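Can a Gummy Really Make You Stop Wanting Things?

Maybe you know a grown-up who is trying to quit smoking or vaping. Maybe you've also seen an ad that says quitting is easy if you buy the right thing. Let's look hard at that.

First, what is addiction? It's when a person's brain has gotten so used to something, like nicotine or alcohol, that it keeps asking for more, even when the person wants to stop. It isn't the same as being bad or lazy. Brains change slowly, and they change back slowly too.

Now the ad. Carnance is a berry gummy sold in a purple jar. The jar says "Cravings gone in 8 days!" There are 30 gummies inside. Hmm. If cravings are gone in 8 days, what are the other 22 gummies for?

The website also says "3,569 happy quitters." Who counted them? Did anyone call them back in October to see if they were still quitting? The site doesn't say. A person can feel happy on day two and be smoking again by day 11.

So how would you find out if a gummy works? You need a fair test. Take a big group of people who want to quit. Half get the real gummy. The other half get one that looks and tastes the same but has nothing special in it. Don't tell anyone which kind they got. Then wait a long time and see who has quit.

Why bother with the pretend gummy? People often feel better just from thinking they took something. 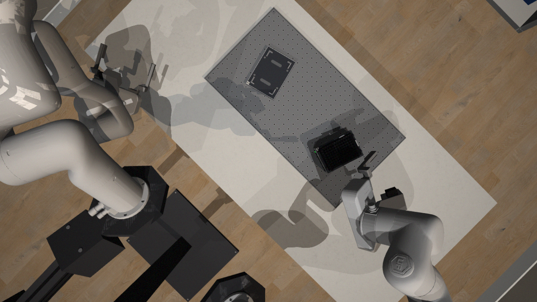 And if both groups do the same, the gummy didn't do much, no matter how nice the jar is.

Some help for quitting has been through fair tests. Nicotine patches have. So has talking with a trained counselor. Even those don't work for everybody, and lots of people need more than one try. Be suspicious of anyone who promises it will work every time.

Questions to ask about any ad:
Who is selling this?
Who did the test?
What happened months later?

One more thing. If someone in your family is trying to quit, it's not your job to fix it, and it's not your fault if they slip. If you're worried, tell an adult you trust.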